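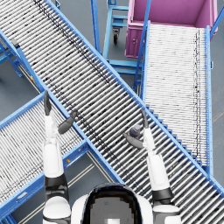 Recording your first demonstrations in the conveyor cell

Posted 2019-02-26 by Şengül Toprak, for new operators on the Mallenance project

Welcome, and do put the kettle on before you start, as I tend to go on a bit. This page takes you through recording a first batch of examples in the simulated conveyor cell, from opening the software to handing your files over. You don't need to know anything about machine learning. You do need a headset, a pair of hand controllers, a chair without arms and a reasonable amount of patience.

What we mean by an example

An example (you'll also hear people say "episode" or "demo") is one complete go at the task, steered by you from beginning to end. The learning program is given what the robot's head camera sees at each moment, together with how you moved the arms at that same moment, and from a great many of these pairs it tries to work out what to do by itself. It will copy your good habits and your fidgets with equal enthusiasm, so a calm, slightly dull operator is worth a great deal to us!

Before you record

Open Zuresine, sign in with the name you were given, and choose the cell called Skorkberg from the list. Give it a minute to load - the rollers take longer than everything else and you may see bare rails for a moment. Sit square to the desk with your elbows loose. Press Calibrate, hold your hands out in front of you as if you were carrying a tea tray, and keep still until the tone sounds. If the arms look twisted afterwards, or one shoulder seems higher than the other, simply calibrate again. I often do it twice on a Monday.

Then have a play. Spend five minutes moving about with recording switched off, reaching along the main line and back. Your eyes need to get used to looking down at the work from the robot's head, and most people reach too far at first. 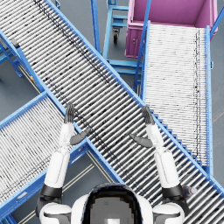

The start pose matters more than newcomers expect. Each example should begin from the same position, within reason, so that the program isn't left guessing what the first movement is for. Bring both hands up over the main conveyor with the fingers straight and close together, and let the thumbs point in towards each other across the gap. Hold that for a slow breath, and only then press the record pedal. If you've chosen the two-fingered grippers instead of the hands, open them wide and hold them over the line in the same way. Please don't swap between the two within a batch, or Şimşekoğlu, our sorting script, will throw the whole lot back at you.

Recording an example

1. Take up the start pose and press the pedal once.

2. Pick out your item before you move. Small bottles are the usual thing to begin with.

3. Bring one hand or gripper down beside the item at a steady pace. Try to come in from the side, so that your own wrist doesn't block the view.

4. Close gently and wait a moment. Snatching is the commonest fault in first batches, mine included.

5. Lift clear of the rollers, carry the item to wherever your task card says, and let go.

6. Come back to the start pose and press the pedal again to stop.

If you drop something, don't stop the recording. Pick it up again if you can reach it and carry on. Recoveries are precious to us, and a set made up only of perfect runs teaches the program nothing about what to do when things go wrong. If the item has rolled right out of reach, go back to the start pose, stop, and mark the example as Failed. Failed ones are kept too.
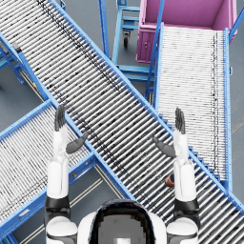

Hands up and open over the line, with the bin at top right.

How many, and how often to rest

A full batch is 100 examples. Record them in sets of 10 and take the headset off between sets, even if you feel perfectly fine. Tired arms droop, and the droop gets into the data. My own first batch went sadly downhill towards the end, and I ended up doing the last part over again in September with a proper cushion.

Checking and handing over

Play back a few examples from each set at double speed. Look for a long wait at the start, a hand that hides the item throughout, or an ending well away from the start pose. Mark those for Review and add a word or two about what you noticed. When you're happy, press Hand Over, and leave the program open until the progress bar has gone.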